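The Second Viewing

Carola Seidel has a rule about houses: never fall for one before you have seen it in the rain. She broke it in Futgate, in April, in blazing sunshine, and has been paying for the gutters ever since. 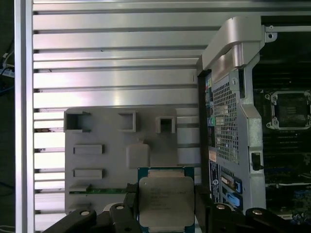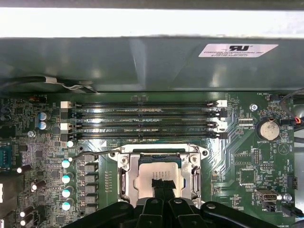
What the brochure leaves out

The house was a terrace on the Brerbridge side, described by the agent as "deceptively spacious". Carola still wonders who was being deceived. Her first viewing lasted 12 minutes, most of them spent admiring a fig tree that belonged to next door.

The second was supposed to be the sensible one. She took her friend Nivaldo Seixas, who has bought and sold 3 flats and regretted 2 of them. He ran every tap, stood in the box room with his arms out and asked the seller about the boiler. The seller said it had character. So did the damp - a brown patch behind the wardrobe, shaped a bit like Portugal.

She offered anyway. The survey suggested new gutters, and the quote came to £3895, a figure she can now recite faster than her own phone number. She asked for that much off the price. The seller came back with half and the curtains.

Nivaldo thought the curtains were an insult. Carola has them up in the front room, where they don't quite meet in the middle.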